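Ivex reissues Flidex block set with new green and yellow pieces

Posted 5/24/24
Dillport

Ivex, the Dillport block maker, is bringing back its Flidex set next month with reworked green pieces, a short yellow cylinder and a handful of plain wooden blocks mixed in with the colored ones.

The set has been off the shelves since January, when the company stopped taking orders so that it could change the molds. Buyers had complained that the old green and yellow pieces did not sit flat on each other -- a problem for a set sold mainly on how well it stacks. Ivex says the top and bottom faces have been made wider and the finish changed from gloss to matte.

The new box holds 118 pieces and will sell for $60, the same price as before. It will be carried by Mac Carthaigh, the toy and craft store on Dillport's main street, and can be ordered from Ivex directly. Schools that order four boxes or more will not pay for shipping.

Pieces from the new run are out of the box now and in use on a marbled tan tabletop, the green and yellow ones among them.

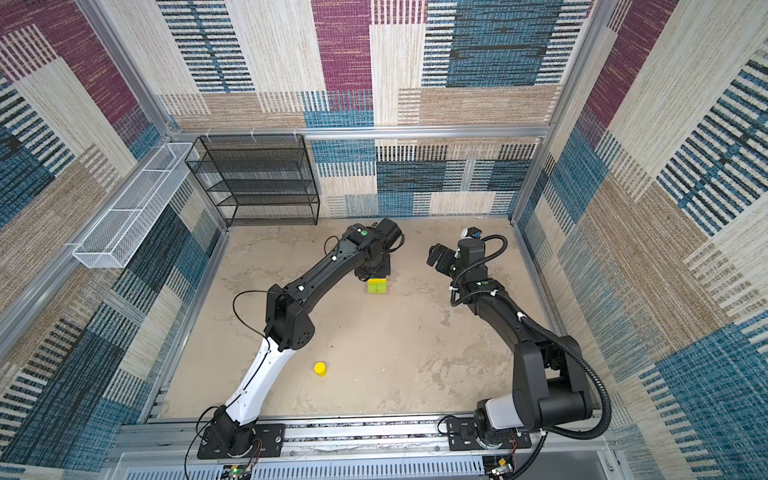 One parent who bought the earlier set wrote to say that the cylinders were always the first to go missing in her house, and asked if Ivex would sell them on their own. She added that the green blocks had held up better than anything else in the box, apart from one that the dog got.

Ivex said loose pieces will be sold in bags of eight, starting with the cylinders and the flat rectangles. It has not set a price for the bags. Pieces from the old set can be used with the new ones, though the colors will not match exactly. The new green is closer to lime and the new yellow is a little stronger.

The change that regular buyers are likely to notice first is in the rectangles. In the old set the yellow was slightly longer than the green, and a tower that switched colors partway up tended to lean. The company now makes both in one length. A yellow block laid on a green one is the first build in the new instruction sheet, and the rest of the sheet works up from there to walls, steps and a bridge.
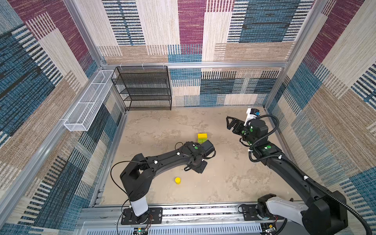

Photo: Ivex

The instruction sheet has been cut from a booklet to a single folded page. Ivex said most people it heard from had never opened the booklet, and that teachers wanted something they could pin up. The page uses drawings only, with no words except the name of the set.

Storage is another matter. The old set came in a lidded tub that cracked at the corners, and the new one comes in a cardboard box with a cloth bag inside. Mac Carthaigh said it expects to keep selling open wire baskets and small mesh racks next to the set, as it did with the last one. Some customers liked to sort by color and wanted somewhere to put the odd shapes.

Those odd shapes have their own following. The set includes several chunky pieces with a wide, square head and a narrower stem, which can be stood upright or locked under a beam. Customers have called them crosses, T's and mushrooms over the years, and Ivex lists them simply as "stem blocks." They take the longest to make and were the last to be approved for the new run.
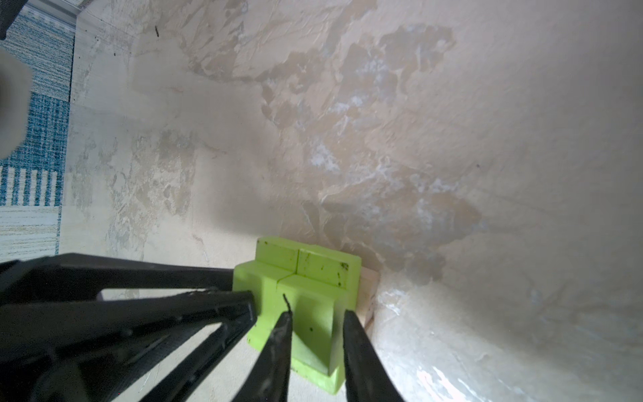 The stem blocks have a dull, slightly powdery surface that helps them grip, and it does pick up marks. Ivex recommends wiping them with a damp cloth and keeping them out of the dishwasher. The same goes for the wooden blocks, which are left unpainted and will darken with handling. The company said it looked at a clear coat for the wood and decided against it after trying a few that made the blocks slide.

Wood is new to Flidex. The first set, and the one that followed it, were made up entirely of colored pieces. Ivex said the small wooden blocks are meant as fillers, to level a wall or prop up one end of a ramp -- jobs that people had been doing with folded paper and bottle caps.

Owners of the old set who kept their receipt from Mac Carthaigh can trade in warped green or yellow pieces at the counter through the end of the summer. The store asks that they be brought in clean. Orders for the new set open on the Ivex website next week.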